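4.2 What ends up in the bedroom bowl

I should admit that I came to this part of the study with a kitchen bias. When Yurani Inga and I planned the Prenstead home visits, we wrote our notes sheet around cupboards, counters and the fridge, and then people kept walking us straight past all of that to show us the snacks they cared about (usually in a bedroom, usually in one big bowl). So we added a page to the sheet and started again on 25th August with what we now call the shared bowl.

The rule for a shared bowl is simple. It has to be open, it has to hold more than one kind of snack, and everything in it has to be in its own small wrapper. A bag of chips with a clip on it doesn't count, and neither does a candy jar with a lid. I like bowls as a thing to study because they're so lazy! You don't stack anything, you don't line anything up, you just drop it in and dig it out later.

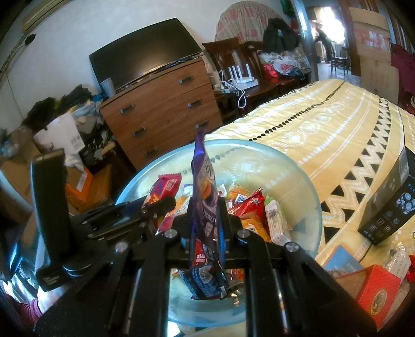 Digging is really what this section is about. In a cupboard, people told us, they look for the box. In a bowl they look for a color or a corner of a wrapper, and they're often going on memory as much as sight. Chambi, our coding scheme, has three codes for this: "top pick" for whatever is lying on the surface, "dig" for anything pulled from underneath, and "swap" for when a person takes one thing out, looks at it, and puts it back for another. I fought for "swap" as its own code, and I'm still glad I did, though Yurani thinks it's just a dig with second thoughts.

Size matters more than I expected. Large flat packets like rice crackers tend to sit high and hide the little sachets, and then the little ones get forgotten until someone tips the whole bowl out on the bed. Dried fruit was harder to place. Some people filed it with the sweets and others treated it as the sensible choice, so we coded it by whatever word the person used.
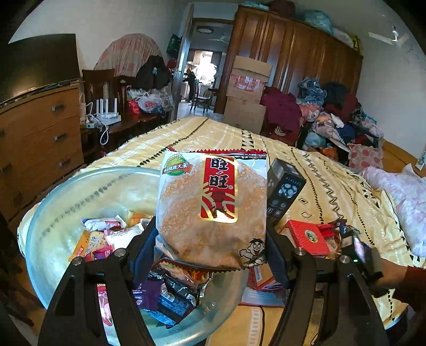

Figure 3. A packaged rice cracker held upright over a shared bowl of wrapped snacks on a yellow patterned bed cover.

We ended up with 420 coded picks from the bowls. I'll go through the split between the codes in Section 5, along with the Lutamholm homes, where the bowls were kept in the living room and got refilled by whoever had been shopping.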